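How to Keep Apples Through the Winter

Every October I come home from Polcombe with far more apples than one household can eat, and for years I let half of them go soft in a bucket by the back door. These days I still have decent ones for pie in February, and it takes me one afternoon and a stack of old newspapers. Let me walk you through it!

Sort first, and be picky. Bruised ones, nicked ones, anything with a wormhole -- those go in the kitchen for sauce this week. Late-season apples are your keepers. The early summer kinds are lovely, but they turn to wool in no time, so just eat them. Leave the stems on if you can, and don't wash anything you plan to store. I know, it feels wrong. Wash them when you eat them.

Green-skinned cooking apples are my favorites for this, and they seem to get a bit sweeter as they sit. 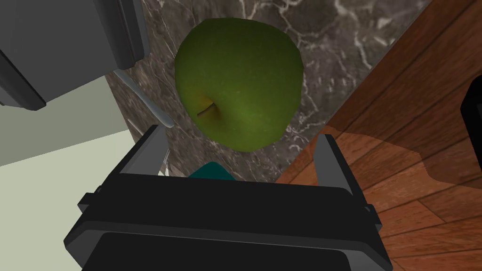 Mine always shriveled until a neighbor told me to slip them into plastic bags with a few holes poked in, one reader wrote after I first posted this, and now they stay firm right up to March. I've tried it since and it does help, especially if your storage spot is on the dry side.

Now for wrapping. Tear a sheet of newspaper into quarters, set an apple in the middle and twist the corners up loosely. A shallow box holds some 30 of mine in one layer. You can do two layers, but then you have to dig around when you check them, and I get lazy about digging.

Where you put the boxes matters more than anything else I've said so far. You want cool, dark and a little damp, somewhere that won't freeze. A cellar is perfect, a garage or back room can work too. Keep the boxes low down, where it's coolest, and slide a couple of slats underneath so air can get under them. Anywhere that creeps up to 60 degrees is too warm for the long haul.
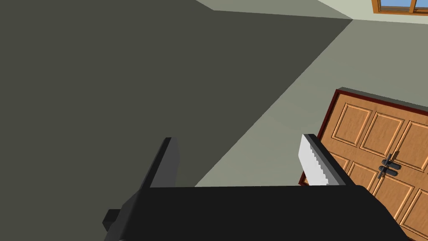

Plain gray floor.

Keep potatoes well away (the apples make them sprout), and go through the boxes every week or so. Sniff before you look! If you smell cider, there's a bad one in there, so find it, toss it, and change the paper on its neighbors.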